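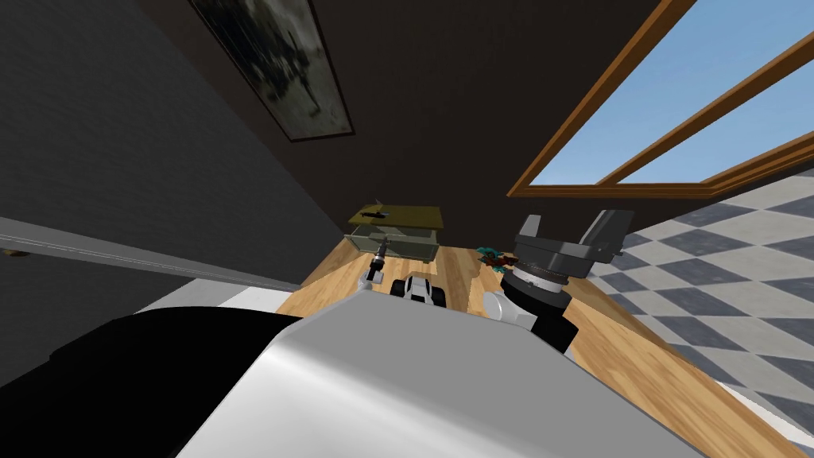
Flesberg Table Oil, 32 oz can

Flesberg is an oil for wooden tabletops, made by Wondden for daily use in the kitchen and the dining room. It gives a soft, low shine and keeps the natural color of light wood.

How to use
Sand lightly and wipe away the dust. Put on 2 thin coats with a cotton cloth, and leave 8 hours between them. One can is enough for nearly two large tables.

Please do not use it on painted surfaces. For dark wood we recommend our Bradine oil.

Questions about your table? Write to Adalberto Arruda at the Dantas shop. Orders received on Saturday are sent the next week.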